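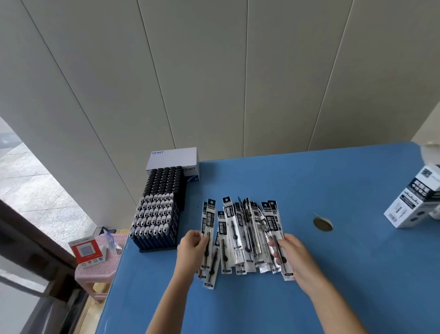 3. Labeling tool and segment proposals

3.1 Starting point

Clastura is the program we wrote to cut long first-person recordings into short, labeled actions. The output goes to the imitation learning group, which needs each clip to contain one action with a start frame, an end frame and a verb. Before this semester the labels were made by hand in a spreadsheet. That was slow, and two people labeling the same recording often put the boundaries in different places.

The recordings used in this chapter show stationery being handled on a tabletop. We picked this set because the objects are thin, packed close together and nearly identical. A detector trained on cups and boxes does poorly on them, so the proposals have to come mostly from hand motion.

3.2 Hand tracking

Each frame is passed through a hand keypoint model. We keep the wrist and the five fingertips and drop the rest. Keypoints are smoothed with a median filter and then expressed relative to the table plane, which is fitted once per recording from its color. A plain blue table makes this step easy. On patterned surfaces the fit failed often enough that we added a manual mode where the user clicks the corners.

Left and right hands are tracked separately. Our first version used a single track for both, and it swapped identities whenever the forearms came close together. Packaged pen refills were the worst case, with both hands on one pile and the packets leaning on each other. The fingertips disappear behind the sleeves and the model guesses where they are. We now freeze a fingertip when its confidence drops below the threshold and release it when the confidence comes back.

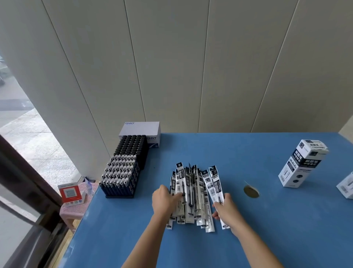 Freezing has a cost. If a hand really does move while its fingertips are hidden, the tracker reports it as still, and the segmenter may place a boundary there that should not exist. We reduced this by letting the wrist override the fingertips when it moves more than a set distance.

3.3 Segmentation

A boundary is proposed where the speed of either hand reaches a local minimum and the hand opening changes sign shortly before or after. Boundaries closer together than the minimum clip length are merged. The proposals are then shown in the timeline view, where the user can drag, delete or accept them. The timeline was built on Dovitz, the small plotting library left over from last year's course.

3.4 Test

We ran the segmenter on 3000 frames that had been labeled by hand. It proposed 488 boundaries before merging and 186 after. Most of the wrong ones fell in stretches where both hands stayed on the same pile and only shifted their grip. The verb list has "hold" and "adjust" as separate entries, and we did not agree among ourselves on where one ends and the other begins. We have written a rule for this in Appendix B.

3.5 Open problems

The Garnis export still writes times in seconds, while the training code expects frame numbers. A conversion script is in the tools folder. It assumes a constant frame rate, so check this first if clips look shifted.

Transparent packaging also remains a problem for the object masks. We turned masks off for this set and will try again in April.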